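Community Help > World Affairs > Borders and Treaties

Why would a country lease a port to its rival in the middle of a border argument?

marsh_reader
OK, so I've been following the Larnadis and Guerreiro thing for a class paper (due at the end of February, yikes) and I'm stuck on one part. The two governments have been arguing over Londadora Island for as long as I've been alive. They pull ambassadors, they send patrol boats, they draw the island in their own color on the school maps. And then Guerreiro goes and signs a lease that lets Larnadis ships use the harbor at Mutthorpe, which is only 68 miles from the island they're fighting over!

My professor called it "hedging" and moved on. I don't get it. Doesn't the lease hurt their claim? And why would Larnadis want to pay rent to the people they say are squatting on their land? I tried reading the lease itself but it's 672 pages with the annexes and I gave up somewhere in the part on dredging.

Tiburcio Sandoval
I wrote my thesis on port leases so I'm way too happy to see this come up. You can skip most of those 672 pages. Go straight to the opening articles and look for what's called a "without prejudice" clause. It says, in fancier words, that nothing in the deal can be used by either side as proof of who owns the island. Pretty much every deal between two countries with an open border dispute has one of these. So no, on paper the lease doesn't hurt Guerreiro's claim at all.

Politics is another matter. The opposition in Guerreiro says the lease makes the government look weak, and I think they have a point, at least as far as looks go. But Mutthorpe was losing its shipping business and the town has 1,437 people in it, most of them tied to the harbor one way or another. Rent from a rival still pays for the seawall.

For Larnadis it's about fuel and repairs. Their own nearest deep port is on the wrong side of the cape, and going around in winter is miserable. They also get a reason to have officials close by all year, and that is the part I would worry about if I were in the other capital. You let in harbor pilots, then a customs office, then a liaison desk, and ten years later there's a flag on the building and everyone is used to it.

If I were writing your paper I'd do it in this order:

1. Start with the lease and the without prejudice clause. Quote it, it's short.

2. Look at who can end the deal and how fast. Article 80 has the notice period, and the side with the easier exit usually has the upper hand.

3. Compare what each government told its own people with what it told the other one. The press statements hardly match - that gap is your paper, if you ask me.
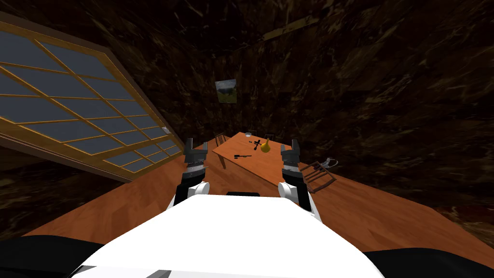
4. Finish with what happens if the island ever goes to arbitration. Both sides have said no so far, but neither has said never.

Hope that helps, and good luck with the deadline.

tidewater_jo
It's money. It's always money. Guerreiro is broke and Larnadis has cash. Don't overthink it.

marsh_reader
Thank you both! Found the clause, page 4, can't believe I missed it. Going to read Article 80 tonight.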